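Watach Boards Move to New Forum Software
06/08/2021

The Watach fan boards will be read-only for most of June while the archive is moved to new forum software. Members can still log in and read old threads during the move, but new posts, private messages and avatar changes are turned off.

The boards cover anime, manga and the Dilcombe series of role-playing games. The oldest threads in the Dilcombe section run to 200 pages, and those will be moved last. Staff said in a sticky post that the old software no longer gets security updates and that the search page had been timing out for months. 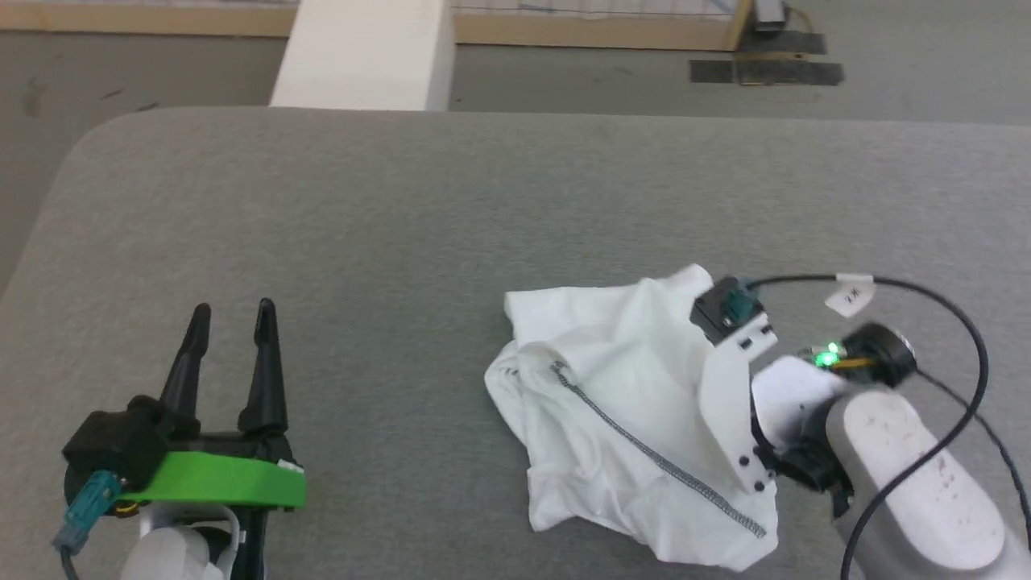

User names, join dates and post counts will carry over. Signatures will carry over too, but anything longer than 100 characters will be cut. Custom rank titles will be reset, and members who had one can ask for it back in the help section after the boards reopen. Private messages will be kept only if the inbox holds fewer than 117 of them, so members with full inboxes are being told to save what they want now.

The introductions section will be split in two. One part is for new members, and the other is for people coming back after a long break. The old greeting threads will be locked and kept in the archive.

Episode discussion for Zapata, the show that first brought many members to the site, will stay in its own section with the spoiler rules unchanged. The weekly rewatch is on hold at episode 8 and picks up again when posting is back.

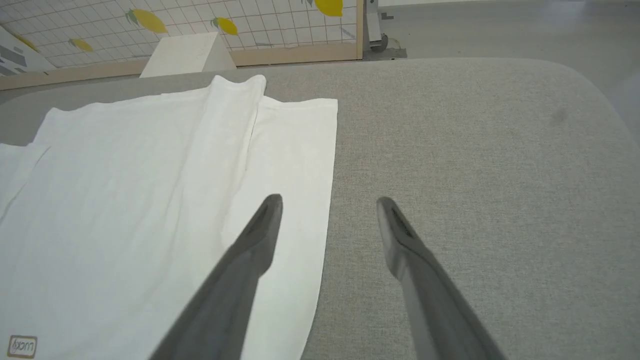
One member wrote in the feedback thread that the rewatch should move to the chat server in the meantime, as people would lose track of where they were. Another asked for the old dark theme to be kept. Staff replied that a dark theme is planned but may not be ready on the first day.

The Ivow fan fiction archive, which shares log-ins with Watach, is not part of the move and stays open. Members who change their password there during the move will need to change it again on the new boards.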